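Vormachen ist keine Nebensache

Von Kirsten MacPherson

Geteilt: 400 | Kommentare: 30

Alle reden über Modelle. Größer, schneller, noch mehr Rechenzeit. Und wer führt die Hand? Bei uns in Lisow hieß das im November: Greifer nehmen, Bewegung vormachen, absetzen, nochmal. 1553 Durchgänge. Danach weiß man, was ein Handgelenk ist.

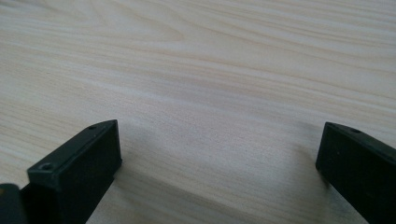
Fernsteuern oder selbst anfassen?

Carter Beaudoin schwört auf Fernsteuerung. Sauberer, sagt er, der Arm fährt ja gleich selbst. Stimmt schon. Nur: mit dem Joystick macht kein Mensch eine Bewegung so, wie er sie mit der Hand machen würde. Man zögert, man korrigiert, man greift zu steil. Und genau das lernt die Maschine dann mit. Mit dem Handgreifer zwei offene Finger, Holz darunter, los. Fühlt sich fast an wie Greifen.

Fast. Rückmeldung in den Fingerspitzen: null. Und man wird schnell, viel zu schnell. Dann verwischt alles, Tischplatte, Polster, die messingfarbenen Einsätze in den Fingern.

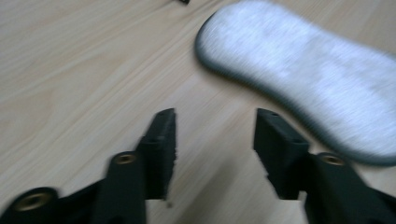 Foto: Normand Nguyen / Desa

Wegwerfen, sagt Lorne Campbell. Ich sage: behalten, zumindets einen Teil. Ein Roboter, der nur ruhige Vorführungen kennt, kennt unseren Alltag nicht. Wer das aussortiert, soll bitte aufschreiben warum. Macht kaum einer.

Und noch was, das Geld. Vormachen gilt als Hilfsarbeit, wird bezahlt wie Hilfsarbeit. Das Ergebniss heißt dann „Datensatz“ und vorne steht der Name vom Labor. Die Leute mit dem Greifer in der Hand gehören da mit drauf. Namentlich. Bei jeder Aufgabe.

2834 Aufrufe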